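Gallery: The Great Toy Sort at Prasbridge

Every March the toy library at Prasbridge empties its shelves onto the floor, looks at what it owns, and feels a little ashamed. We lend out toys the way other places lend books, except that books don't come back with a sock inside them. This year the job ran from breakfast until the light went, and I was given the gray metal bins, having complained loudest about the cardboard boxes.

The system is simple enough to explain to a grown man holding a coffee. Anything with a matching set goes back to its set. Anything clean, whole and alone goes to the lending shelf. Everything else goes into a bin, where it waits for somebody to remember what it used to belong to. The bin is meant to be a short stop. Some of its residents have been through three sorts and have more seniority than I do.

According to the ledger we own 800 toys. According to the shelves we own 700. The missing 100 are out on loan, under a couch on Sandoval Street, or in the category the ledger calls "other," which takes in a wind-up Ceteo duck that walks only in reverse and is requested constantly.

Building blocks are their own department. We tried sorting them by color, then by length, then by how much they hurt underfoot. Color won. The Tovness set is listed at 266 pieces and has never once been 266 pieces, including, I suspect, on the day it was bought.

Soft toys get a wash and a second chance. Hard plastic gets a wipe. Anything see-through gets held up to the window and frowned at until one of us admits to not knowing what it is.
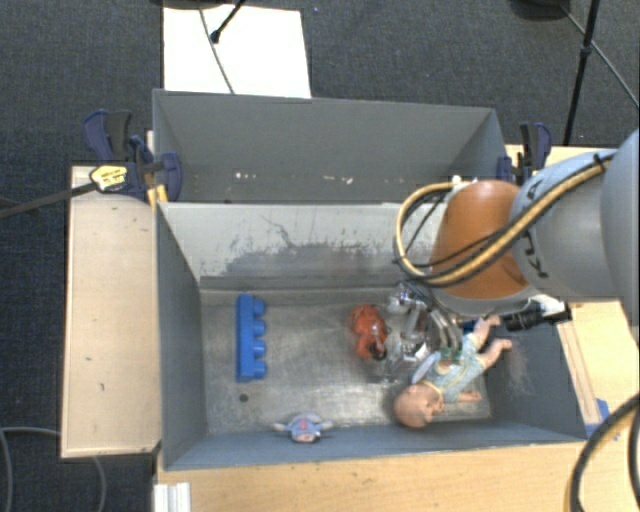
Late entries: one blue block, four studs, no relatives. Also a small grayish-blue plush sort of fellow up against the front wall, and a glossy orange-red lump keeping company with something transparent. The bin has lost a fair bit of paint over its career.

One reader wrote in to say that single blocks should never be binned at all, that her household keeps a jar of them by the door and the jar gets borrowed more than any boxed set ever did. She also wants to know whether the duck is free in April. It isn't.

The jar, though, we're trying. It goes on the low shelf by the returns desk, lid off, and you can take a handful home without signing for it.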